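July 5, 2023

I have a confession about tablecloths. I own eleven of them and I iron zero of them, and I've reached the point in life where I'm ready to defend that in public.

What got me going was a dinner last week. I'd been cooking since the afternoon, the house smelled great, I had a cloth on the table that I love, and the very first thing one of my guests did was run her hand over a crease and say, "Oh, did you run out of time?" She meant it kindly! She really did. But I thought about it the whole time I was dishing out the beans. Run out of time for what? I had time. I had loads of time. I'd spent half an hour of it sitting on the back step with my feet in a tub of water, and it was the best half hour of my day.

So let me say it plainly. I think we should stop ironing for guests. I think we should stop most of what we do "for guests," and the ironing is just the part I can get the most worked up about.

I grew up in a house with a company tablecloth. It lived in tissue paper on the top shelf of the hall closet, and it came down maybe twice a year. My mother would set up the board the night before and press it in sections, with the finished part rolled over a cardboard tube so it wouldn't touch the floor. Then it went on the table and we weren't allowed to go in the dining room. When the company finally came we all sat there with our elbows tucked in like we were on an airplane. I spilled gravy on it when I was nine and I can still tell you exactly where. I cannot tell you one thing anybody said at any of those dinners. Not one. I remember the cloth.

I don't blame her for it. She'd been taught that a smooth table meant you respected people, and she respected people, so out came the iron. But I've got the cloth now (it came to me in a box with the good napkins) and I've used it more in one year than she did in thirty. It's got a coffee ring on it. It's got a pink spot from some beets. It goes in the wash with the towels and comes out looking like a road map, and I shake it twice and throw it over the table and that's it, that's the whole job.

Now, I know the argument on the other side, because I've had it made to me at length. It goes like this. Effort is love. When you do the fussy thing, people feel it even if they don't notice it. And if everybody stops doing the fussy things, then pretty soon we're all eating out of the pan standing up.

I have some sympathy for this! I like effort. I once drove to a farm stand in Aguiar for tomatoes when there were perfectly fine ones ten minutes from my house, and I'd do it again. But I want the effort to land somewhere a person can taste it or sit in it. Nobody has ever felt cared for by a flat piece of cotton. They feel cared for when you remember they can't have onions. They feel cared for when you sit down and stay sat, instead of popping up every three minutes to fix something.

That's my real complaint, I guess. The fussing doesn't end when the doorbell rings. A person who irons the tablecloth is going to watch the tablecloth all night. I've been that person. You put out a nice surface and then you're its bodyguard. Somebody sets down a glass and your eyes go right to the bottom of the glass. Somebody tells you their sister is sick and part of your brain is thinking about the candle wax.

And then there's the shopping. I looked in a home store the other day, a Brodetti, the big one out by the highway, and they had a linen cloth for 400 dollars. Four hundred! The sign said it had a "relaxed, lived-in finish," and I laughed right there in the aisle, because what that means is wrinkles. They're selling wrinkles. You can pay extra to have somebody in a factory rumple your tablecloth for you, and then I suppose it's tasteful, but if you get the wrinkles the regular way, from a washing machine and not caring, you ran out of time.

Right across from it was a wall of things to take wrinkles out. Steamers, sprays, weights you clip on the corners, a Makik press that was bigger than my first kitchen. So one side of the aisle puts the creases in and the other side takes them out and you can go back and forth with your cart until you're broke. I bought a dish brush and left.

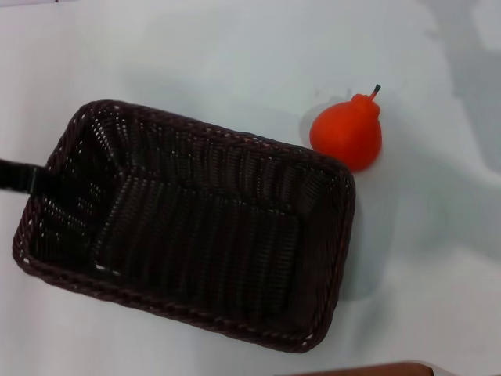 I did try to be fair about this. I borrowed a steamer from my neighbor and did one cloth all the way, just to see whether I was being stubborn. It took me most of an hour. It looked lovely, I'll admit that, it looked like a hotel. Then I put it on the table and it already had a dent in it from where I'd carried it over my arm, and I felt my whole mood drop over that dent. Over nothing! Five minutes earlier I hadn't known a dent could bother me. I gave the steamer back the same day.

People will say I'm making a big speech about a small thing, and fine, yes, it's a small thing. But I know at least four people who don't have anyone over anymore, and when I ask why, not one of them says it's because they don't like company. They say the house isn't ready. The bathroom needs paint. They don't have enough matching plates. One of them has been waiting on a couch for two years. These are warm, funny people who make good soup, and they're sitting at home by themselves because of plates.

When I lived in Testley, back when I was first on my own, I had a neighbor down the hall who fed people constantly. She had a card table and a bedsheet. It was a bedsheet, she didn't pretend otherwise, it had elastic on the corners and she just hooked it over like she was making the bed. The chairs were from all over. One winter, in February, when the heat in the building quit, she had six or seven of us in there in our coats eating noodles, and I have never in my life felt so much like I was at a party. If she'd waited until she had a proper tablecloth I would have spent that night in bed with my hat on.

I think about her bedsheet a lot. I don't think she was making a point with it. She wanted people to come over and she had a sheet.

So I'm not saying throw out the iron. If you like ironing, iron! I have a friend who does it with the radio on and says it's the only time her head gets quiet, and I'd never take that away from her. Same goes for weddings and such, where a person might want things smooth for one day. I'm talking to the rest of us, the ones who hate it and do it anyway at ten at night with our jaws clenched, for people who would have been just as happy with the table bare.

Try it once. Have somebody over and leave the cloth the way it came out of the dryer. Leave the mail on the counter too, if you're feeling brave — I do, and the only thing that's ever happened is that somebody asked me about a seed catalog and we talked about squash for twenty minutes. If your guest says something about the creases, pass her the bread.

As for the one who asked if I'd run out of time, I'm having her back over next week. I've picked the cloth with the beet spot.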